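Bresto Check-In Cards for School Counselors: My Review After a Semester

I bought the Bresto check-in card set back in June, when I was cleaning out my office and feeling very optimistic about the year ahead (you know that feeling, when the calendar is empty and every drawer closes). I've used it with students in second through fifth grade, mostly one on one, and I have a lot to say, so grab your coffee.

The set comes in a sturdy box with feelings cards, a stack of conversation starters and a thin guide. The starters are the best part by far. They sound like something a real person would ask a child, and my quieter kids will pick one, read it twice and start talking before I've even sat down properly. I used to have the Laryea deck, which was sweet but wordy, and my second graders gave up halfway through each card.

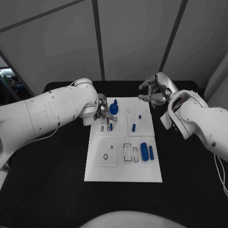
One reader wrote to me that she found the starters too young for fifth grade and ended up pulling the ones with cartoon faces before each session. I think that's fair! My fifth graders rolled their eyes at those too, though they were happy enough with the plain ones about friendships and changing schools.

The guide is where I'd ask for more. It gives you 10 session outlines, and they're lovely, but every one assumes you have a full half hour. I have 17 minutes on a good day, what with the walk from the classroom and the stop at the water fountain. I ended up doing the opening question and the closing question and skipping whatever sat in between, and the kids didn't seem to mind one bit.

The cards have held up well to sticky hands. The box lid has not, and mine is now held together with tape. I'd also love a Spanish version, and I've written to the company to say so. 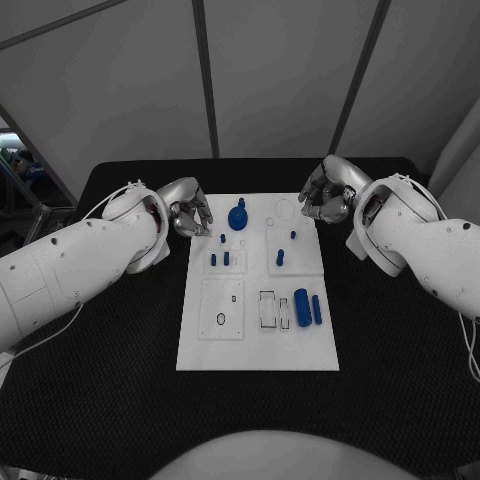
Would I buy it again?

Yes, for an elementary office, and I'd do it happily. If you're in a middle school, I'd look at the Cloruno journal prompts first, which ask a bit more of the student and don't have any cartoons. I'm keeping my Bresto box on the low shelf by the beanbags, where the kids can get at it themselves.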